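I put off buying the Luno gripper kit for most of a year, mainly over the price. It was 900 dollars with the finger set, and my half of the shared workshop budget is not large. Then the old gripper stripped a gear in the middle of a job, I got mad, and I ordered one that same night.

So, some background. A few of us share an arm at the Mahawong workshop, and the plan for this fall is a tool-tending setup: the arm picks a hand tool out of a holder, brings it over to whoever is building, and puts it back afterward. Simple idea, lots of fiddly parts! The gripper is the piece I cared about most, so it's the piece I'm reviewing.

**Fitting it.** The kit comes as flat plates, linkages and a bag of screws, and the booklet is fine up to step 3, where the drawing has the left linkage mirrored. I built it wrong, took it apart, built it again. Two evenings gone. Once it's together it's stiff, with hardly any side play (I pushed on it pretty hard).

**Wiring.** I left a generous loop of cable up by the arm, and I'd tell anybody to do the same. My first try was too short and tugged on the connector whenever the wrist turned.

**Software.** The Luno driver is okay. The force setting goes from 0 to 4,000 with no units given anywhere, which drove me nuts – I ended up making my own little chart with a kitchen scale. Fat handles are happy low down. Thin shafts need more, and I still don't trust it with anything skinny and polished.

**Wear.** The driver keeps a cycle counter, and mine was at 3,394 when I wrote this. The screws nearest the fingertips had loosened a bit by then, so I put threadlocker on them. The fingers themselves look good as new. I had a Fillon gripper before this one, and its pads were shot a lot sooner.

Would I buy it again? Yeah, but I'd want a corrected booklet and a force scale that means something. Four stars.

The arm and the white worktable, from a few spots: 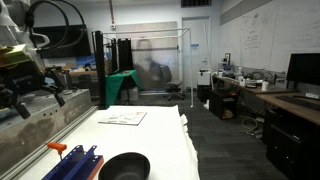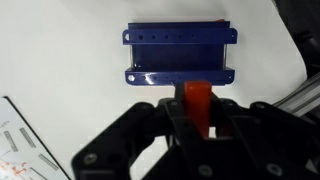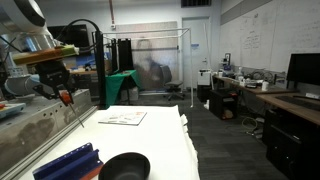
Lindex wrote back that the mirrored drawing is fixed in the newer booklet, and that the force scale makes more sense if you zero it with the fingers fully closed before every session. Worth trying before you bother with a kitchen scale, though the threadlocker is still a must, and the small screws need the low-strength kind or you'll never get them out again.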